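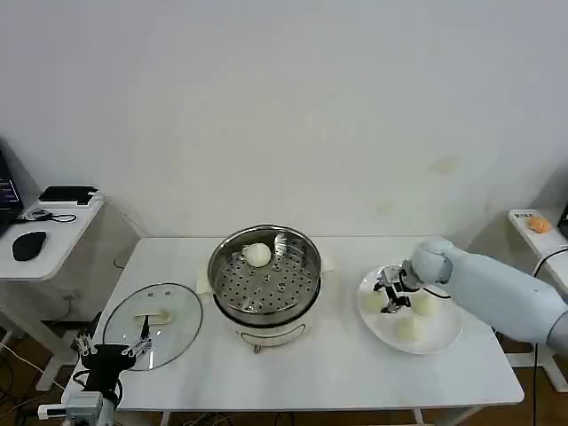
Reheating Steamed Buns in an Electric Steamer

These instructions cover plain buns that have been cooked, cooled and refrigerated. Frozen buns can go in without thawing, with 4 minutes added to the time.

1. Fill the base with cold water to the lower mark. Tap water is fine, but hard water leaves scale on the heating plate. Descale in May and again before winter.

2. Set the perforated tray level on its ledge. A tilted tray lets condensation collect on one side.

3. Load the buns with the smooth side up. Leave a finger's width between them where the tray allows. Buns heated in contact will join and tear when separated.
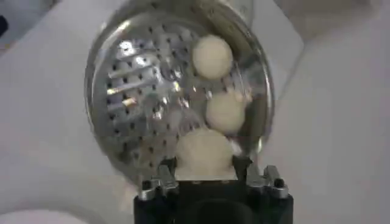

Pale, rounded pieces against the rim, with the perforations on the left side uncovered.

4. Put the lid on and switch on. Start timing when steam shows at the vent. Buns of 80 g need 8 minutes; larger ones need 10.

5. Switch off and wait 2 minutes before opening. Lift the lid away from you and keep it level until it is clear of the tray – drips leave yellow, gummy spots on the skin.
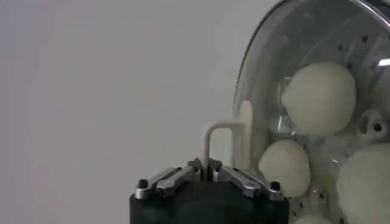 Leftover buns keep for three days in the refrigerator if they are stored dry. Let them cool fully on a rack, then move them to a closed container. Tanveer Ghumman, who tested these times, prefers a transparent one like this, as condensation can be checked from outside. If droplets form, open the container, wipe it out and line it with a paper towel. Do not reheat the same bun twice.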